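Open day walk-through, robot demonstration area, Clomuldale workshop
Checked by Noman Abbasi, with Touran Ahmadpour
Jan 24, 2021

Thanks to everyone who stayed back to help us get ready. I've put my comments under each item, and I'm afraid I've rambled a bit as usual, but please read them before the doors open.

1. Visitor line and signs
OK. Tape is down and the colour stands out nicely. Nasrin has asked for one more sign at kid height, which I think is a lovely idea.

2. Emergency stop
OK. Pressed from both sides of the bench, and the arm held each time. Whoever is hosting stays within reach of the button, please, even when a chatty visitor draws you away (I'm the worst for this).

3. Arm speed
OK. Set to 200 mm per second for the whole day. It looks slow to us but our neighbours will find it plenty exciting!

4. Work surface and shape blocks
OK with comment. Board sits on the blue perforated table, and there's a bolt head near each of its front corners, so keep sleeves and lanyards clear of those when you set up. Start with the blocks on the wood, some together by the rod and the others toward the far right corner. The little ones will want to name the green star and the yellow heart, so do let them.

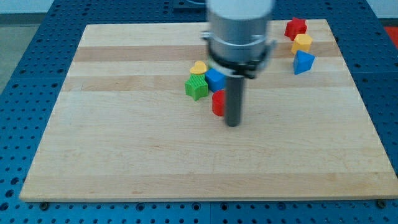
5. Cables and floor
Needs work. The lead to the Mener cabinet still crosses the walkway. Babak is bringing a cover strip, and I'll look at it again once it's down.

6. Handing out blocks
OK. Only with the arm parked and the host's say-so. Spares are in the tub marked Ranell, under the sink.

Still open: item 5 and Nasrin's sign.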